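4. Running the carton task in the simulator

Read this before your first session. Crescencio Ponce wrote the original version in August, and most of the cautions are named after something he did.

1. Load the kitchen world in Telden and wait for the counter to finish drawing.
2. Set the time limit to 300 seconds.
3. Close the right hand on the carton, fingers over the top and side, thumb from below.
4. Lift until the carton clears the marble. Keep the left arm straight.
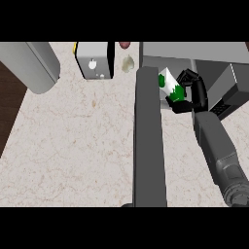
Figure 5. Carton held in the right hand, left arm alongside.

5. Hold, then save the run under your own name. "Test" is taken.

Note: Leave the other kitchen items alone. They earn no points, however tempting the black keypad.

Caution: Do not swing the left arm while the right is loaded. The log stops at 2,000 collisions, a limit the club has met.

Stuck? Ask Hanan Nassar, after restarting once.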